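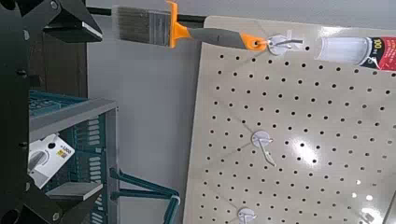

Could one written rule cover both arms, Kalniņš asked after our February report, or would each need its own? We took that question as the starting point for this period, and we're happy to say one rule set is enough!

Progress report to Widetti, 27 Aug 2023
Safe handling rules for shelf and pegboard work

The draft now has 12 rules, down from 54 loose notes (a very good feeling). Each one fits on a single line and can be checked by a person standing at the stop button. The big ones: agree on the stop word before power goes on, keep hands out of the shared reach area, and never let both arms go for the same tool. Items hanging from hooks get their own page, as do open baskets.
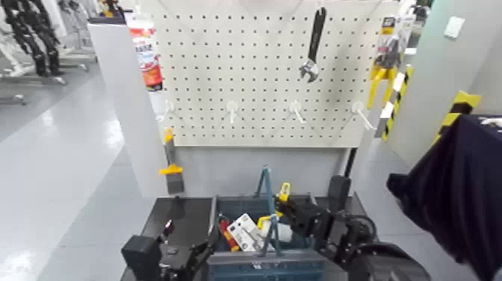
Mokix wrote back that the basket page should come first, and that a speed limit means little unless the rule says who may change it. Both points are in. The limit is now 50 percent of full speed for all basket work, and only the shift lead can raise it.

We also ran the draft past new operators at Kuvport. They found 3 rules they read two different ways, and we've rewritten all of them. It was the most useful afternoon of the project so far.

Still open: how to log a near miss without slowing people down. The paper form is too long and we'd like to try a one-line version next.

Spending is on plan. We request no changes to the budget.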